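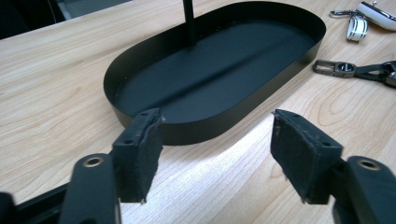 Black oval tray on one of the wooden tables

We finally made it to the open day at the Distgate pottery works, and I'm still grinning a day later! It's a 71 mile drive for us, mostly behind farm trucks, and we pulled in just after 9 in the morning with the parking field already half full. Get there early if you go next year. The line for the kiln tour was out past the gate by the time we'd had coffee.

The kiln tour is what you come for. They take you in small groups through the old bottle kiln (you have to duck, and I still bumped my head) and you stand right in the middle and look up at that little circle of sky. Our guide said the kiln once held 3145 pieces in a single firing, all stacked by hand in clay boxes. I tried to picture carrying even one of those boxes up a ladder and gave up. The bricks inside have gone shiny and greenish from years of salt and ash, and they let you touch them, which I did, a lot.

After that we went through the glaze room, where they had test tiles hung all over one wall. There are 153 of them and each one has a number scratched in the back. My favorite was a speckled blue they call Hokorov, after the village where the first clay pit was. The plain brown ones grew on me too, and my sister was ready to retile her whole kitchen on the spot.

Lunch was from the Yimer bakery stand in the yard. Get the onion pie! We split one and then went straight back for another. Seating was tight, so we ate on the wall by the pond with our coats on.

In the afternoon you could try throwing a bowl yourself for a small fee. The wait was around 2 hours, but you put your name on a sheet and wander off, so it didn't feel long at all. Mine came out as more of an ashtray. They'll fire it and mail it to me in December.

We finished up in the seconds shop, run together with Jellier, the weaving studio across the road. I came home with four mugs, a wobbly butter dish and a striped dish towel. The shop takes cards now, but the pie stand is still cash only.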